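Skultemau House guest room refit
Interim report to the Thakur Fund
2/27/21

You asked for a short update on how the grant is being spent, with fewer adjectives than last time. We have tried.

The award was $2644. To date we have spent $824 on bedding and $900 on mattresses, both from Vitemness, whose invoices are attached in the order they arrived and not in the order they make sense. The mattresses came a week before the bed bases did. For that week the upstairs hall was the most comfortable corridor in the county, and hard to walk down.

Painting is finished on the upper floor. The old wallpaper, a pattern of ducks in several stages of alarm, came off in one afternoon. The plaster underneath took most of a month. We had budgeted for the ducks and forgotten the plaster, so the paint was bought out of our own general account and does not appear in your figures.

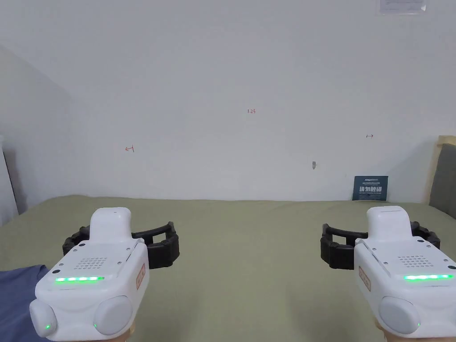 Bedding took up more meeting time than any other item in the plan, including the roof. Our original application said white sheets throughout. After one season of white sheets in the old rooms, and a laundry bill we would prefer not to reprint, we asked for your permission to change and you kindly gave it. The sage green looks calm against a plain white wall, and on a wide bed there is a great deal of it to be calm about. Two members of the house group still call it hospital green. They have been invited to choose the towels.

Still to do: curtains, bedside lamps, and the door of the back room, which closes only when it is raining. Nuken has quoted for the curtains and we are waiting on a second price. The lamps can wait until the wiring has been checked.

We expect to open the rooms in August with 30 nights already promised to returning guests. The remaining $920 of the grant is set aside for curtains and lamps, and we are not asking for more at this stage. A final report will follow once the back room door has been dealt with, in whatever weather.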